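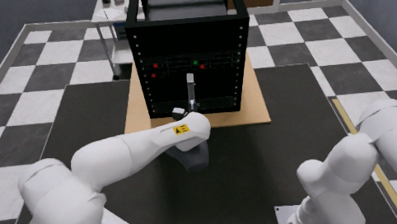
Vol. 12, No. 2, p. 23

Percy Tamayo has spent most of his working life on a single Hebrew word. It is tevah, which the flood story in Genesis uses for Noah's vessel, and which Exodus uses again for the basket in which the infant Moses is set among the reeds.

"Those are the only two places in the Hebrew Bible where it occurs," he said. "The ark of the covenant is aron, a different noun. English readers see 'ark' in both cases and assume a link that the Hebrew does not make."

Tamayo's commentary on Genesis 6–9 is due from Stotine in November. It runs to 401 pages, a good part of them on vocabulary. I asked whether the rarity of the word proves that the author of Exodus had the flood story in mind.

"It doesn't prove it. Both vessels are coated against water, both carry someone through a threat of drowning. The coatings have different names, though. Genesis 6:14 has kofer. Exodus 2:3 has hemar and zefet. If the borrowing were mechanical, I would expect the same term."

He is cautious about origins as well. An Egyptian word for a chest or box is often proposed as the source. Tamayo considers it likely — the vowels give him some trouble — and leaves the matter open in a long footnote.

On the division of the flood account into two sources he is more definite. Genesis 6:19 calls for two of every kind, and 7:2 for seven pairs of the clean animals. "You can harmonize those. Readers have done it for a very long time. But then you also have forty days in one verse and a hundred and fifty in another, and the divine name changes along with them."

His next project is the dimensions in 6:15. He has no plans to convert the cubits.

Comments

Mio Nagano: The Septuagint uses kibotos for both Noah's ark and the ark of the covenant, so the confusion is older than English. Does he cover this?

Berkska: Seven pairs or seven animals? The Hebrew in 7:2 is just "seven seven."

Last updated: November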